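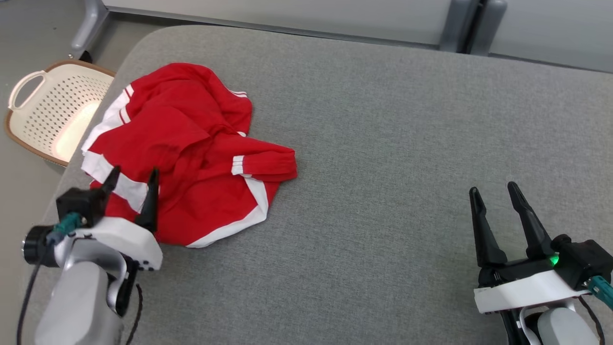 Red and white, waiting its turn.

Stop buying the kids a new uniform every year. There, said it. I've been on the parents' side of youth soccer in Clondside for nine seasons and I have paid for nine kits, two kids, and I could not tell you what was wrong with the first one. A little short in the arm by the end maybe. That's it.

The letter came home in April like always. New kit, new supplier, new stripe. Order by the deadline or your kid plays in a pinnie. No word on what happens to last year's shirts, which are last year's problem.

So I did some asking around. Clondside has 373 kids registered this season, ages five up to fifteen. Every one of them needs the shirt, the shorts, the socks. Under the current setup the design changes every season. Every season! Professional teams do that to sell shirts to grown adults with jobs. We're doing it to first graders.

And the money isn't nothing. For a family with one kid, fine, you grumble and you pay. For a family with three it's a week of groceries. I know a mother who pulled her youngest out last year and told everybody he'd lost interest. He hadn't lost interest. He was out on the grass behind our building every night that summer kicking a ball at the utility shed, I could hear it from my kitchen.

The other side of this, and I'll try to be fair. Efren Gatchalian, who coached my older one for two years and is a better man than I am at seven in the morning, thinks I'm wrong. He told me so in the parking lot. His view is the new shirt is the one thing every kid gets that's the same as every other kid. Day one, everybody crisp, everybody matching, you can't tell who has money and who doesn't. Take that away and you've got the faded shirts on some kids and the bright ones on others and the kids notice. They do notice. I grew up the youngest of four, I noticed.

I've thought about that a lot. I think he's right about the kids and wrong about the fix. If the design held still for, say, 3 seasons, the shirts would match. A bit of fading, sure. Go stand on the sideline in the second week of any season, after the first real mud, and tell me which shirts are new. You can't. They're all the same brownish whatever by halftime.

Barredo already does this. Smaller town, smaller club, but still. They keep one design going for years and hand the shirts back at the end of the season. Washed, or supposedly washed. Someone sorts them by size and they go out again in the spring. You put down a deposit and get it back if the shirt comes back. Serpil Demirtaş runs the swap over there and she was nice enough to talk to me on the phone while making dinner. She said about 300 shirts go through her garage and most years they only buy 16 new ones, to cover the ones that get ripped or disappear to college with a big sister.

Sixteen. I made her say it twice.

She also said the thing I hadn't thought of, that the little ones like getting a used shirt. They want to know who had it before. There's a number 7 over there that's been worn by a girl who now plays for the high school, and apparently there are fights over it. Try getting that out of a plastic bag from the supplier. 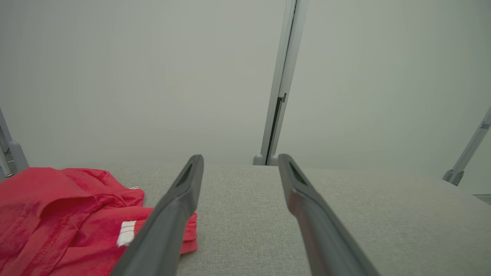
Now the objections, becuase I've heard them all by now, mostly by text.

It's unsanitary. It's a shirt. Wash it. We rent bowling shoes.

It's too much work for whoever ends up in charge. OK, this one's real. Serpil told me it eats two full evenings in spring and two in the fall, plus chasing people. Chasing people is the worst part. But we already have somebody handing out kits every year, reading sizes off a list and finding out half of them are wrong. That's work too. It's the same person standing next to the same pile of bags. And I'd do it. Putting that in writing so you can hold me to it.

The sponsor wants their name on a fresh shirt. Do they? Did anyone ask? If I owned a business I'd want my name on a shirt that got worn for years over one that got worn eleven times and then slept in. My daughter sleeps in hers from second grade. It's a belly shirt at this point. The sponsor on the back closed down.

The supplier gives us a discount if we reorder annually. Sure. A discount on something we don't need. My uncle bought a boat that way.

And then the quiet one, which people only say when they've known you a while: I like getting the new one. It's fun. The kid puts it on in the kitchen and does the pose and you send the picture to grandma. I get it. I have all nine of those pictures. But look at them side by side and what you see is the kid, missing a tooth, then too many teeth, then taller than the fridge handle. I had to go back and look to even see what shirt it was.

I'm not asking for anything dramatic. Keep this year's design for next year, that's the whole ask. One year with no change. Families who need a bigger size can trade, families who want new can buy new, same shirt, nobody's kid sticks out. Put a box by the snack window for the outgrown ones. If it's a disaster I will eat my words and probably a sock.

The design for next season gets picked at the spring meeting, six-thirty, the room over the rink, park on the far side since the near lot floods. Ususally there's five of us and a plate of those hard cookies. Come anyway. Bring the old shirts if you've got them, whatever shape there in. I've got a bag of ours by the door already.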